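Camiseta básica Feltik, color verde azulado: opinión después de tres meses

La compré en enero en la web de Stilach, junto con otra gris de la misma serie. Pagué 89 coronas por cada una, más el envío. Buscaba camisetas para estar en casa y para lavar mucho, sin estampados y con la costura del hombro bien hecha, que es por donde se me suelen abrir.

El tejido es 100 % algodón según la etiqueta. Al tacto es blando desde el primer día y tiene algo de cuerpo, no se transparenta. El color es más intenso que en la web, tirando a azul con luz de día. Con la gris no noté diferencia entre la foto de la tienda y lo que llegó.

Lo peor es lo que se arruga. Si se queda en el cesto una noche, sale hecha una bola y hay que plancharla o colgarla en el baño mientras uno se ducha. Doblada y guardada enseguida aguanta mejor, aunque las marcas del doblez se quedan. 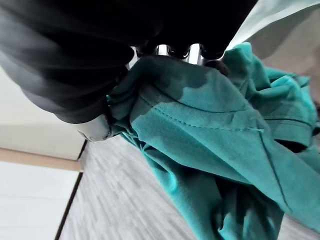
Las costuras son rectas y de puntada pequeña. El remate es lo flojo: queda algún hilo suelto al final de la costura. Yo los corto con tijera y no tiro de ellos. Hasta ahora no se ha abierto nada. El dobladillo sigue plano y no se enrosca, cosa que sí me pasaba con las de Enix.

Lavado: siempre a 30 grados, del revés, sin secadora. La primera vez soltó un poco de color - la lavé sola por si acaso - y después ya no. De largo ha encogido 2 centímetros, de ancho nada. Si estáis entre dos tallas, coged la grande.

Unnur Ravn comentaba más abajo que la suya le llegó con el cuello torcido. La mía vino bien, y la gris también. El cambio de talla que pidió mi hermano se lo hicieron sin problemas, pero tuvo que pagar él la devolución.

A favor: tacto, color, dobladillo. En contra: arrugas y remates. Le pongo cuatro estrellas de cinco. Volvería a comprarla por ese precio, por más no.

Grímur Overgaard, abril de 2020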